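Shapes You Can Hold

Flat shapes and solid shapes

A shape drawn on paper is flat. You can measure how long it is and how wide it is, but it has no thickness that matters. A wooden or plastic block is different. You can pick it up, turn it over and feel all its sides. We call this a solid shape.

Solid shapes have faces, edges and corners. A face is one of the surfaces. An edge is the line where two faces meet. A corner is the point where edges meet, and in maths lessons it is often called a vertex.

Cubes and cylinders

A cube has six faces and every one is a square of the same size. It has 12 edges and eight corners. You can put a cube down on any face and it will look the same.

A cylinder has a circle at each end and one curved surface going all the way round. Stand it on a circle and it stays put. Lay it on its curved side and it can roll. Tins of beans are cylinders, and so are most candles.
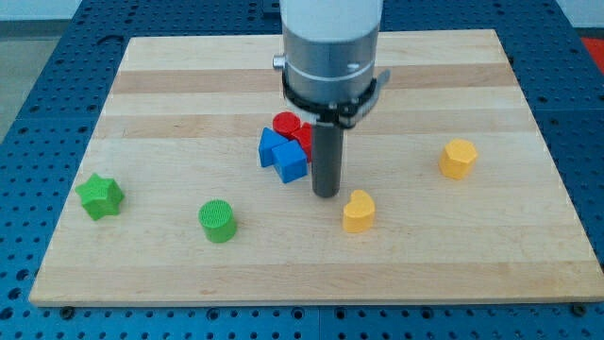 Prisms

A prism has two ends that match, and it is the same shape all the way through. If you could slice it like a loaf of bread, every slice would be the same. The shape of the end gives the prism its name. A triangular prism has triangles for its ends and three flat sides between them. A hexagonal prism has a hexagon at each end, so it has six flat sides. Add the two ends and you get eight faces altogether.

Blocks shaped like stars and hearts work in the same way. The top matches the bottom and the sides go straight up. Some of them have rounded points, so it is hard to say where one side stops and the next begins.

Sorting blocks

There is more than one way to sort a set of blocks. You can sort by colour, with red in one group, blue in another, then green and yellow. You can also sort by shape. A red cylinder and a green cylinder go in different groups the first time and in the same group the second time.

Try this

Find up to 24 small things at home that are safe to handle. Sort them by colour and draw your groups. Mix them up and sort them again by shape. Which things moved to a new group?

Words by Wyn Griffiths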